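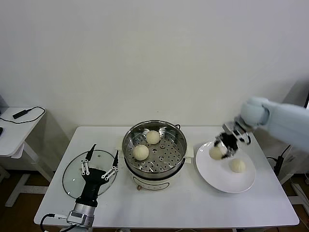 Obed Abubakari
1/ Six months of arms in the kitchen at Parby, where I run the morning shift. A few people asked me to write down what changed for the crew, so I'm doing it as a thread.

2/ What you see up top is the bun job. Lid down on the table, buns out of the steamer basket, onto a plate. One hand handles the lid side, the other does the buns. The software is from Grakix. We do the cooking and they do the updates.

3/ Before this, someone stood over steamers from 5 a.m. until the breakfast rush ended. That was usually the newest hire. It was a hot job and people asked to be moved off it more than any other.

4/ Hours first, because that's what everyone asks. No one lost a job here. We had 6 people on mornings and we have 6 now. Two of them do different work than they did last year.

5/ One moved to dough full time and likes it. The other became what the schedule calls a station lead. In practice that means setting out plates, watching the arms, and hitting stop when something looks wrong.

6/ The station lead gets 90 cents an hour more. I asked for more than that. We'll bring it up again in April.

7/ Things the arms don't do for us: fill the pot, make the buns, check if they're cooked, wipe the table, notice that a customer has been waiting. All of that is still on the crew.

8/ Speed. A person with tongs is faster. Our best morning on the arms was 183 buns plated. Teodor Makowska used to pass that before 8 and still have time to complain about the radio.

9/ What we got in exchange is fewer burns. We had 3 in the log the winter before, all from steam, all on the wrist or forearm. None from that station since the arms went in.

10/ What we lost is talk. Two people used to work side by side there. Now the lead stands alone and mostly looks at one table. I've started swapping the lead every 90 minutes. It helps some.

11/ The training was too short. One afternoon, mostly slides. If your shop is getting these, ask for a full shift with the trainer in your own kitchen, with your own food. Ours are softer than the ones they practiced with and the first week was a lot of dented buns.

12/ Also get it in writing who is allowed to stop the arms. At Parby it's anybody on shift, no questions after. The Stavamside kitchen had it as supervisors only and they changed it within a month.

13/ Lawal Street location gets theirs next. I'm going over for the first few mornings. Will add to this thread after.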